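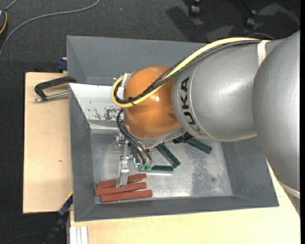 Trultance Schedule Disruption Records

Contents

One row per flight that was canceled, delayed or moved to another carrier during a labor stoppage at an airline or airport ground handler. The current release has almost 2000 rows and covers 4 stoppages: two by cabin crews, one by baggage staff and one by check-in staff.

Files

flights.csv - one row per affected flight
stoppages.csv - one row per stoppage, with start and end times
carriers.csv - carrier codes used in the other two files

Main fields in flights.csv

flight_key: text, unique within the release
stoppage_id: links to stoppages.csv
sched_dep: planned departure, local time at the origin
actual_dep: blank if the flight did not leave
status: canceled, delayed, rebooked or unknown
notice_hours: hours between the public strike notice and sched_dep

Sources

Departure boards for Lastholm and Bornora airports were read every 15 minutes. Strike notices were entered by hand from the unions' public pages. Rebelo Air changed its flight numbers in June, so its rows carry both the old and the new number.

Processing

Codeshare flights are merged under the operating carrier. A flight counts as delayed only if actual_dep is later than sched_dep by 15 minutes or more. Flights dropped from the board before the strike notice was published are left out.

Known problems

Cargo flights are missing at Bornora. The status "unknown" mostly marks flights that left the board between two reads. Times near midnight at Lastholm may have the wrong date - check them against stoppages.csv before computing delays. Passenger counts are not included, and seat capacity should not be used in their place.

Versions

Version 4 adds the check-in stoppage and renames delay_flag to status. Scripts written for earlier versions need that one change.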